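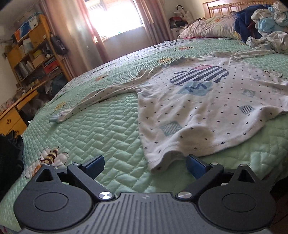 Bodysuit on the green quilt, fingers open at the hem.

1 October 2020, Clelton flat, bedroom

Continued the folding set with the hand-held gripper. The goal for this house is 1400 episodes before December, and we have now 23 usable ones of baby clothes. The adult shirts go faster.

Notes on the bodysuit:
- Start pose: garment flat on the bed, long sleeve out to the side, fingers open before the approach. Please keep the first second still, the tracking needs it.
- The hem is a difficult place to grasp. When both tips go down too steep, they take the quilt together with the cloth. I rejected 19 episodes for this reason. A lower angle is better, try it first.
- The quilt has a zigzag stitch and a small bee and a flower on it. Lefèvre's script finds many features there, so the position estimate is good. On the plain sheet in Rallholm it was lost often.
- Curtains stay as they are during one session. If you move them, write a new session number.

Labels: I use "sleeve fold", "hem fold" and "half fold". The word "tuck" is still in the old Bindetti list, but two people understood it differently, so I do not use it.

To do: check the pivot screws before the next session, copy the card, ask if socks count as one episode per pair.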